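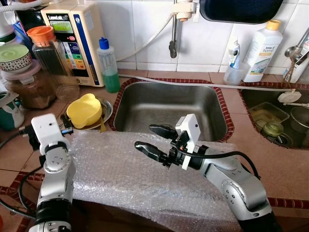
Our kitchen crew went from five people on dishes to two people and a pair of arms in March, and I want to hear from anyone else who has been through it. I work at Ellon, a live-in training center with its own kitchen. The arms are from Görtz and they do the small sink station, where the tiled counter is. Most of my shift used to be washing. Now a lot of it is setting things up so the arms can get at them. Lids are the worst, and I mean things like that yellow one with the round knob left sitting in a metal dish, or the jar with the green lid lying in the right-hand sink with the pot. A person sorts that out without thinking. With the arms I have to know what order they want things in. Pay is the same so far. Is this what the job is going to be from now on?

steamtable_rat
Pretty much, yes. We have had ours 13 months at a hospital kitchen. The washing went away and the staging stayed. I would say my hands are better and my back is the same. What happened to the other three people?

potwash2
Two moved to prep and one left. They were told prep would be temporary and it doesn't look temporary to me.

gakurura_line
I don't agree that staging is the worst part. Staging is work you can see. What got me at Gakurura was the watching. They want somebody near the arms the whole shift in case of a stop, and that somebody is not supposed to be doing anything else. Four hours of that is longer than eight hours of washing.

steamtable_rat
Depends on the manager. Ours let us portion desserts while we watch, as long as we are within reach of the stop button.

gakurura_line
Then your manager is ignoring the safety sheet. I wouldn't put that on a forum.

steamtable_rat
The sheet for our site says "attended." It doesn't say idle. Yours may be different.

mopbucket16
I run facilities, so the other side of this. We put in an Arkametti system last year, and the part that took the most hours was the counter. Everything that lived around the sink had to get a fixed place. Soap, brush, jars, the water machine, all of it. The cooks hated it for a month. One guy kept moving the dish soap back where he liked it and we had 16 stops in one week, most of them at that sink. I understand why he did it, he had reached for it in the same spot for years.

potwash2
Same fight going on at ours. The cooks want their stuff near the sink and I am the one who gets called when there is a stop. Did you end up with less on the counter or just the same stuff in set places?

mopbucket16
Less. Dry goods went to a shelf on the other side. Do that first if you can get anybody to sign off on it.

night_porter
I'm going to disagree with the general mood here. I did dishes for nine years and had two surgeries on my wrist. If an arm wants to hold a pot under a faucet, fine. My complaint is the money. We get a monthly report that said 3581 items handled, and not a word about who loaded them or put them away.

gakurura_line
Agree on the report. Ask for your title to be changed. Ours still say "dishwasher" and the raise scale goes with the title.

potwash2
I hadn't thought about the title. Mine says kitchen assistant, grade 2. I'll ask what grade the person running the arms is supposed to be.

night_porter
Get the answer in writing. Ours was a yes in the hallway and then it was a no.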